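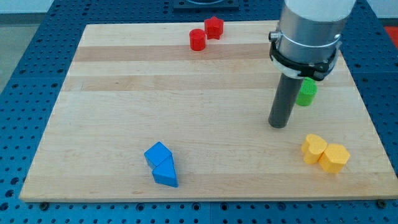
4. Setting up the shelter receiver

Your Trandix alert receiver has one job: to make an unreasonable amount of noise when the district siren network sends a warning. Most complaints we get are that it does this too well. Complaints of the other kind are worse, so please work through the whole section before putting the box in the closet.

You will need the receiver, the wall bracket, the power adapter, the backup battery and the antenna lead. A small Phillips screwdriver is not included. Everyone owns one and nobody can find it, so start looking now.

4.1 Choosing a spot

Mount the receiver inside the protected room or within earshot of it, at head height, on an inside wall. The wireless remote sounder, if you bought one, works up to 400 feet away in open air. Your home is unlikely to be open air. Reinforced concrete eats radio signals, and a proper shelter room is made of very little else.

Caution: Do not drill into the outer wall, door frame or ceiling of a protected room. The wall was rated without your hole in it.

4.2 Fitting the battery and power

1. Slide the back cover down and lift it off.
2. Pull the paper tab from the battery compartment and throw it away. If you leave it in, the receiver will work beautifully until the first power cut.
3. Push the battery in with the arrow pointing up. The cover will close with the battery upside down. We have asked the factory about this.
4. Connect the adapter and wait for the green light.
5. Leave the unit plugged in overnight before relying on the battery. A full charge gives 53 hours on standby.

Note: Older units with the Hikisier adapter (gray, square plug) should not be used with the newer battery. It charges, but it gets hotter than we like.

4.3 Antenna

6. Screw the antenna lead into the brass socket, finger tight. Pliers will make it tighter and also remove the socket.
7. Run the lead out through the existing cable sleeve and clip the tip near a window. Keep it clear of the steel shutter. If you have to shut the window on the lead, use the flat section supplied.
8. Watch the signal bars. Two is fine. Four is showing off.

If you get one bar or none, move the tip before you move the receiver. A foot to the left is often enough, for reasons our engineers explain at length when asked.

4.4 Entering your alert zone

9. Hold MENU until the screen shows ZONE.
10. Enter the zone number printed on your municipal notice. It is a different number from your ZIP code, your apartment number and the number on the box.
11. Press OK twice. The screen shows the zone name for a moment. Read it.

Customers in Dristum and Xie should check this step with care. The two zones sit next to each other in the list, and their warning times differ by 25 seconds. If the name on the screen is the town up the road, you will be very well informed about the town up the road.

If you live on a boundary, enter both zones. You will be woken more often.

4.5 Testing

12. Tell the other people in the house. Tell the neighbors too, if you share a wall and would like to go on sharing it pleasantly.
13. Hold TEST for three seconds. The sounder runs through a rising tone, a spoken message and the all-clear.
14. Close the shelter door and repeat.
15. Unplug the adapter and repeat once more on battery. Plug it back in. This second half of the step is the one people skip.

Caution: Do not hold your ear to the speaker during a test.

The district runs its own network test at 11 in the morning on the first Saturday of the month. Your receiver should show TEST and give a short double beep. If it stays silent, go back to 4.4.

4.6 Quiet mode, and why it is hard to find

Quiet mode mutes bulletins and weather notices. It does not mute a live warning, and no combination of buttons will do so. The event log keeps the last 1000 messages, including every attempt to turn the volume down, with the time of each.

For replacing the battery, see section 7. For dogs that have learned to howl along with the rising tone, we have no section.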